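Ticket: Pond game loses water during play
Product: Kinsella Little Pond (blue tray, net, buckets, fish)
Opened by: Xiomara Obi, Rarncombe Toy Library
Assigned to: Dallar Toys after-sales
Priority: Normal (I asked for High and was offered a drop-down without it)
Status: Closed, resolved by customer

Opened Sun 13 October

Your tray is losing water and I can't find the hole.

The set came to us in June and went straight out on loan. Two families have now brought it back with the same note on the slip, which is "leaks". One of them had underlined it. I filled the tray at the sink, stood it on a tea towel, went off to deal with a jigsaw that had come back with bits of a different jigsaw in it, and when I returned the towel was bone dry and the tray was full. So it doesn't leak when watched by a tea towel. It does leak when played with.

Before you ask, I have read the troubleshooting page. It says to check that the tray is the right way up. It is the right way up.

What I have tried so far:

Wiped the underside and ran a finger along every seam. No cracks.
Stood it on newspaper overnight with water in. Newspaper fine, still readable, nothing in it.
Swapped tables. The water goes down on the second table as well.
Rinsed the fish in case they were taking it in. Squeezed one over the sink, and nothing came out apart from a small noise.

The net is the only part I haven't looked at, on the grounds that it's a net. 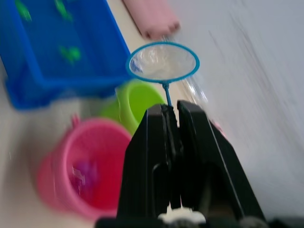 Net, with the tray and buckets. White mesh, blue rim and handle.

Please advise, or send a tray.

Xiomara Obi

Automatic reply from Metutix Helpdesk

Thank you for contacting Dallar Toys. Your message is important to us. Have you tried checking that the tray is the right way up?

Update from customer

I have now had a similar exchange with your helpdesk twice, so I'm going to carry on here and treat this as a diary.

I've decided to be scientific. There is a measuring jug in our kitchen that belongs to the baby group and I have borrowed it in the sense of not mentioning it. Tray dried, put on the white table, 300 ml poured in. That gives you a thin layer of water, nothing like the picture on your box, where the fish appear to be holidaying in the Maldives. Your leaflet says shallow is correct for under-threes, so shallow it is.

Test one. Fill, add fish, leave alone for the length of a story session. Poured back into the jug: 300 ml. Not a drop missing.

Test two. Same again, but I nudged the tray every so often and leaned on the table like a parent. A little slopped over at one corner the first time. I wiped it up, started again with less enthusiasm, and the jug came out the same as it went in.

Which leaves the fishing.

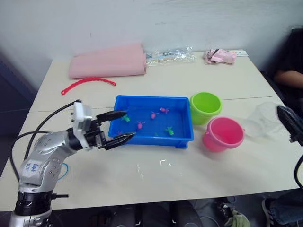 Amedeo Mancuso replied:

Hello Xiomara, sorry about the robot on the helpdesk, it does that to me too and I work here. A person is now reading this. From what you describe I'd be surprised if the tray was at fault. A hairline crack in that plastic shows up on newspaper every time. Could you do one more test with the net, and keep count of the scoops? Tip each fish out into a bucket the way the children do, then put them back in by hand and go again. Measure what's left in the tray at the end. If you could also let me know whether anybody is shaking the net, that would help.

Customer reply

Everybody is shaking the net, Amedeo. That is the game. A child lifts a fish, is astonished, and shakes the net until the fish lets go or a grandparent intervenes.

But fine. Test three, carried out by me after closing with the radio on.

Fill: 300 ml
Scoops: 54 (I wanted to stop at fifty but I'd lost my place and had to be sure)
Left in tray: 200 ml
Tray underside: dry
Table: not dry
My sleeve: not dry

I then did a few scoops over the jug to see what the net carries on its own account, and made it 2 ml each. Multiply that by the scoops and you get a touch more than went missing, which I put down to the drips that fell back in the tray and to the jug being a jug.

So the tray is sound. The net is taking the pond away a teaspoon at a time, or however much a teaspoon is, and leaving it in the buckets, on the table and up people's arms. I'd like it noted that I worked this out in a cardigan.

Amedeo Mancuso replied:

Noted, cardigan included. Your sums look right to me. The mesh is fine enough to hold a film of water across the rim, more so when it's new, and it gets carried off with each fish. It loosens up after a few washes. Two things you can try meanwhile. Tilt the net over the tray before you lift it away, so the water runs to the low side of the rim and drops back in. And wash it once in warm water with a drop of washing-up liquid, then rinse very well, or you'll have a different ticket about foam. I can still send a replacement net if you want one, no charge.

Customer reply

Washed, rinsed, rinsed again. The tilting works for me. I can't see it catching on with the two-year-olds, but I've put it on the loan card in capitals, where parents will be able to ignore it properly.

Repeated test three with tilting, same fill, and gave up counting when the phone went, so there's no figure worth having. The table was a good deal drier and so was I.

No thank you to the new net. If this one is going to improve with age I'd sooner not start again. What I would like is for the troubleshooting page to say something on the subject. May I suggest:

Water level drops during play. This is normal. Let the net drain over the tray for a moment. Top up as needed. Keep a towel handy.

You can have that for nothing.

Amedeo Mancuso replied:

Sent to the person who looks after the page, and I've asked for the line about the right way up to be moved further down. They won't remove it altogether. Apparently it has helped somebody. Happy for me to close this?

Customer reply

Yes, close it. I've crossed "leaks" off the loan slip and written "travels". The underlining I've left in.

One small thing while you're there: the leaflet says to dry all the parts before storing, and then shows everything packed flat in the tray with the net on top. Ours goes back in its box with the net hung over the side of a bucket until morning. Otherwise the next family opens it and gets the smell.

Ticket closed. Reason: no fault found with tray. To reopen, reply to this message within 30 days.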